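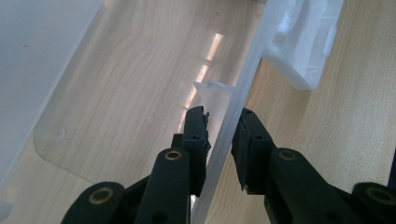 What happens to the packing crew at Prakby now that the new line is coming to Clunham? They keep their jobs through the changeover, and most of them move from packing boxes to teaching the machines how to do it.

I went over to see it one afternoon in January, mostly because my cousin used to work the old line and I was nosy. Prakby sends out around 2,000 parts kits a day, all in plastic boxes with snap lids, and until last fall every lid was opened and shut by hand. If you've ever done that for a whole shift (I did, one summer, and my thumbs remember it!) you'll know why people kept asking to be moved.

The new setup is called Tusis. People hold a pair of grippers and work through the job with a box and its lid, over and over, and those runs get used to train the arms that will do the real packing. Ewan Morrison, the shift lead, told me the company wants 300 good runs for each kind of box before the arms go anywhere near an order.

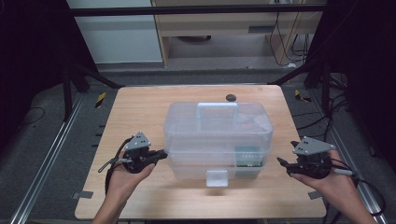 Pay was the big worry, of course. Trainers stay on the packing rate for the first 60 days and then go up a grade, which took a fair bit of arguing to get in writing. Innes Shearer, who's been packing there since before I moved to town, likes the slower pace but misses the talk. "On the line you had someone across from you all day," she said. "Now I get to lunch and I've got a whole morning saved up."

She'd also like more breaks, and she's getting them, 2 extra per shift starting next month. Night shift is still waiting to hear whether any of this applies to them. Morrison says they'll have an answer before the first arms are switched on in the spring, and I'll be back over there to ask.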